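The lease said the Gedville building came with "abundant natural character," and Delia Godoy had sold enough property in her twenties to know what that meant. It meant a warehouse.

She read the whole thing twice on the bus, all 15 pages, and found the word "quiet" in it 5 times.

"It's big," said Arben Pavlović, who was already there when she came in, walking in a slow circle with his hands in his coat pockets. "You have to give them that it's big."

"I don't have to give them anything. What's the rent?"

"It's 3,773 a month."

"For a floor."

"For a floor and a ceiling," Arben said. He had been in favor of the move since November, when he had never laid eyes on the place, and she held that against him.

She looked up. The ceiling was white corrugated metal with white beams running across it, and the rain was going to be loud. She said so. Arben said people paid money for recordings of rain. 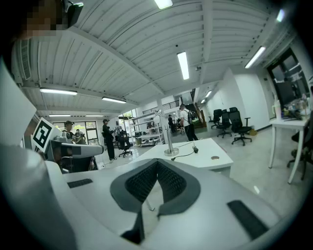
Then there was the floor. Gray concrete, the whole way back. Delia had stood on concrete for one entire summer at Fonseca, selling patio sets, and her knees still brought it up on stairs. She pictured desks out there, and then she pictured the sound of a dropped stapler.

"Rugs," said Arben.

"Rugs cost money."

"Hilde Groen has rugs. She has a storage unit full of them out in Lemudside. She'd pay us to take them."

"Hilde told you she'd pay us?"

He thought about it. "She told me she was tired of them."

Delia wrote down "rugs" and put a question mark after it. She had already written "vent," for the slatted one up on the left wall, with two question marks, one for whether it blew warm and one for whether it blew at all. Under that she had "who changes the bulbs." The lights were very high. The agent, a cheerful young man called Min-kyu Um, had told her the landlord took care of them, and when she asked him to show her the line in the lease he had gotten a phone call.

"You didn't like the last place either," Arben said.

"The last place flooded."

"You didn't like it before it flooded."

"And was I wrong?"

He went off toward the windows. His footsteps took a long time to get there. When he turned around he shouted something that might have been "view" or might have been "glue," and she shouted back that she couldn't hear him, and wrote down "echo."

She took out the lease again and turned to the page about the deposit. It was 1,000, refundable, subject to conditions listed in a schedule that wasn't attached. She got out her phone and called Min-kyu Um. It rang for a while, and she stood there on the concrete and waited for him to pick up.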